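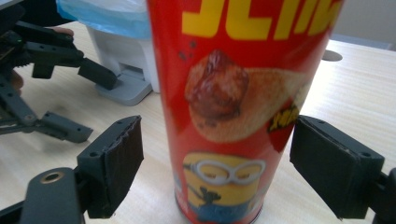
Does a tall snack can count as recyclable packaging, or does it go in the trash?
It depends on the hauler, as the body of a can like this is usually paperboard with a foil liner and the base is metal.

Forwarding the above from the Plellside pantry page. My reply to the list is below.

On 10/22/24, Yu-na Ma wrote:
> Shelf B at Hemetti has 63 tall chip cans, mixed flavors.
> The bin height is set for the short ones. Can we lay the
> tall ones on their side, or do they need to stand?
> Also, what do we do with the empties?

Stand them. Stored on the side, the bottom row takes the load on the wall of the can and the chips break. Stored upright, the rim takes it. Move the shelf pins up two holes and leave a finger's width above the lids.

Limit each bin to 12 cans, single layer. The Hwang bins will physically take 13, but the last one has to be forced in and scuffs the label. Face the flavor name forward. The cartoon promo cans, such as the red Minion ones, go in with the regular stock of the same flavor. Sort by date code and ignore the artwork.

Empties: Tameck does not accept mixed-material cans at our stop. Wipe out the crumbs, put the lid in plastics if it is marked, and put the body in trash. The August sheet that says otherwise is out of date and I will pull it.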